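Häufige Fragen zum Makramee-Treff Gandville

Muss ich schon knüpfen können?
Nein, überhaupt nicht! Wir fangen jeden Monat mit dem Kreuzknoten an, und wer den sicher kann, hilft eben der Nachbarin (oder versucht sich gleich am Rippenknoten, der macht süchtig).

Welches Garn soll ich mitbringen?
Für den Einstieg am liebsten gezwirnte Baumwolle, 4 mm stark. Für eine kleine Blumenampel braucht ihr fast 29 Meter, das klingt nach viel, ist aber schneller weg, als man denkt. Farbige Garne sind herzlich willkommen, nur bitte vorher einmal auswaschen.

Mein Garn verheddert sich ständig. Was mache ich falsch?
Wahrscheinlich gar nichts! Lange Fäden verdrehen sich einfach gern. Wickelt jeden Strang zu einem kleinen Bündel und sichert ihn mit einem Gummiband, dann zieht ihr immer nur so viel heraus, wie ihr gerade braucht.
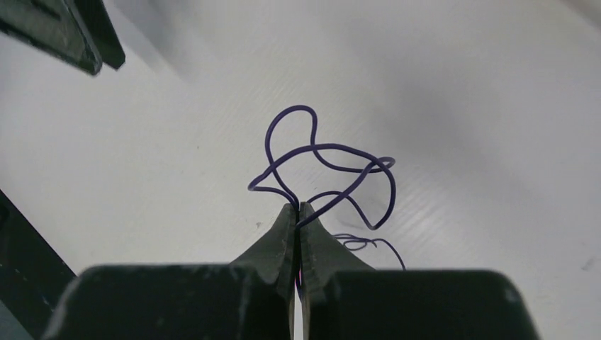
Und bei einem Knoten, der schon fest sitzt: nicht ziehen, sondern von der Mitte her lockern, am besten mit einer stumpfen Sticknadel. Azlan schwört auf eine Häkelnadel, das geht auch wunderbar.

Was kostet ein Abend?
Der Treff ist kostenlos, für Tee und Kekse steht eine Dose bereit.

Gibt es wieder einen Ausflug?
Ja, im Mai fahren wir nach Marsden zum Garnmarkt, und wir freuen uns riesig darauf! Anmelden könnt ihr euch bei Phyllis Haslam, direkt am Abend oder über das Kontaktformular.

Stand: 24. März 2023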